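# Stacking cell: maintenance meeting, May

Sestedden workshop, small meeting room, 9 am
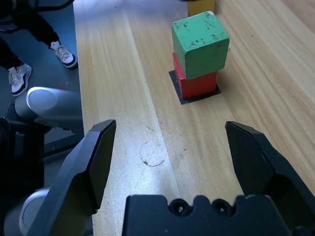

*Block stack on the Alirel cell, wrist camera, gripper open.*

Present: cell operators, maintenance, software, one visitor from Dosier (gripper supplier) by phone for items 2 and 3.

Apologies: stores.

## 1. Minutes of the last meeting

Accepted with one correction. The spare wrist cable was ordered from Awwad, and the earlier minutes had it coming from Dosier. The cable has arrived and is in the grey cabinet, second shelf.

## 2. Gripper fingers

Maintenance reported that the left finger on the Alirel arm had worked loose again during the late shift. The operator noticed it when blocks began to turn slightly in the grip. The screws were taken out, cleaned and put back with thread locker, and the arm was back in use before lunch.

Dosier said the fingers should be checked for play every 4 weeks. Operators felt this was too long for a cell that picks all day. Agreed to check every 2 weeks until further notice and write the result in the log, including when there is no play to report.

Some discussion about who does the check. It will be whoever opens the cell in the morning. The check is done with the arm stopped and the brake on: hold each finger near the tip and try to move it sideways. If it moves, do not run the cell. Tag it and call maintenance.

Dosier will send a revised torque sheet. The one taped inside the cabinet door is for the older gripper and is to be thrown out.

## 3. Wrist camera

The camera bracket was bumped while the table was being moved. Images since then have been tilted compared with the saved reference. Software can correct for it but would prefer the bracket set properly.

Maintenance will reset the bracket and software will redo the camera calibration straight afterwards, on the same visit. Last time these were done a week apart and the calibration had to be repeated. Allow 2 hours for both jobs.

Dosier asked whether both fingertips need to stay in view. Yes. The grasp check uses them.

The visitor left the call after this item.

## 4. Table and markings

The drawn circle on the tabletop has smudged and is now faint. Operators use it as a guide by eye when placing a block by hand. One operator asked for a printed target to replace it. Software noted that the program does not look for the circle, so it can be changed without affecting anything.

Agreed to redraw it for now using a template. Old marks are to be cleaned off first with the mild cleaner. Please don't sand the table, as it changes the height at that spot.

The black mat under the stack is to stay where it is. If it shifts, the stack position has to be taught again. Maintenance suggested double-sided tape at the corners. To be tried.

## 5. Blocks

The green block is badly scuffed and the corners have rounded off. There was some disagreement about whether it should be retired. Software would like to keep worn blocks in the set, as the colour detection copes with them so far. Operators said it has been sitting crooked more often when stacked.

Decision: measure the green block across the faces and compare it with a new one. If the two differ enough to matter to the stack height, replace it. The red one is fine to keep using.

## 6. Floor and access

People are still walking up to the side of the table while the arms are powered. The floor tape will be put back down on that side. Anyone standing inside the tape must have the enable switch with them.

Floor around the arm base to be swept at the end of each shift. The broom has gone to the other bay and needs to come back.

## 7. Other business

- Backup of the robot program is 8 weeks old. Software to make a new one before the calibration is touched, and label it clearly.
- Stores to be asked for more thread locker.
- The log book is nearly full. A new one is in the office.

## Actions

| Action | Who |
|---|---|
| Finger check every 2 weeks, entered in log | Operators |
| Remove old torque sheet, put up new one when received | Maintenance |
| Back up robot program | Software |
| Reset camera bracket | Maintenance |
| Camera calibration, same visit | Software |
| Clean table and redraw circle | Operators |
| Tape the mat corners, report back | Maintenance |
| Measure green block | Operators |
| Replace floor tape | Maintenance |

Next meeting to be set once the calibration is finished.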